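Preguntas frecuentes sobre las mesas blancas Flurken

Reunimos en esta página las preguntas que recibimos más a menudo en el taller. Las respuestas las escribe Ea Ragnarsson y las revisa Gisela Ledesma. Si su pregunta no aparece, puede escribirnos por el formulario de contacto.

¿Qué diferencia hay entre el tablero Ukberg y el tablero Aguiar?

Los dos son blancos y mates. El Ukberg es más grueso y está pensado para quedarse siempre en el mismo lugar. El Aguiar se puede levantar y guardar detrás de un armario, y por eso lo eligen muchas personas que tienen una sola habitación para trabajar y para comer.

¿Con qué producto debo limpiar la superficie?

Con agua tibia y unas gotas de jabón neutro. Use un paño de algodón bien escurrido y después pase otro paño seco. No recomendamos los productos con alcohol para el uso diario. Tampoco la esponja con lado verde, que deja zonas brillantes en el acabado mate, y estas zonas no se pueden reparar en casa.

¿Cada cuánto tiempo hay que limpiarla?

Depende del uso. En mi casa paso el paño cada noche, después de la cena, y hago una limpieza con jabón 2 veces al mes. En un taller de costura o de dibujo puede ser necesario hacerlo más veces.

¿Se puede poner una taza caliente directamente encima?

Una taza, sí. Una olla o una plancha, no. Para estas cosas ponga siempre un salvamanteles de corcho o de tela gruesa.

Tengo una mancha de tinta. ¿Qué hago?

Primero, no frote. Ponga un paño húmedo con jabón encima de la mancha, espere 3 minutos y retírelo. Repita si hace falta. Para el rotulador permanente vendemos la pasta Akgate, que se aplica con el dedo y se quita con agua. Pruébela antes en un rincón poco visible.

¿Puedo cortar papel o tela sobre el tablero?

Con tijeras no hay ningún problema. Con cúter es necesario usar una base de corte. Los cortes finos casi no se notan al principio, pero la suciedad entra en ellos y con el tiempo se ven como líneas grises.

¿Por qué el blanco parece azulado o gris en mi habitación?

Recibimos esta pregunta sobre todo en invierno. Una superficie mate y clara toma mucho el tono de la lámpara que tiene encima. El mismo tablero puede verse cálido por la mañana, al lado de la ventana, y un poco frío con la luz del techo. También las sombras se extienden de una manera suave, sin borde definido, y algunos clientes las confunden con suciedad.
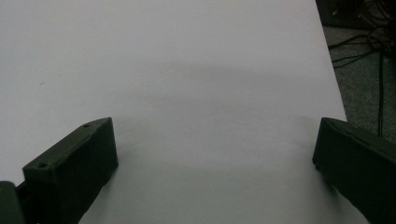
Antes de reclamar por una diferencia de color, le pedimos que mire el tablero con luz de día y sin objetos cerca. Si todavía ve una zona más oscura, pase el paño húmedo y escríbanos.

¿Un punto oscuro pequeño es un defecto?

Muchas veces es polvo o una miga, y sale con la uña. Si no sale, puede ser una partícula que quedó dentro del acabado. Ingvar Eyvindsson revisa estos casos y decide si corresponde un cambio.

¿Hacen tableros a medida?

Sí, desde junio. El recargo es de 23 euros por cada corte recto. Por ahora no hacemos esquinas redondas.

¿Dónde puedo ver los tableros antes de comprar?

En nuestro local, por la tarde. Pregunte por Bjartur Zoëga, que le puede enseñar los dos modelos y darle una muestra para llevar a casa.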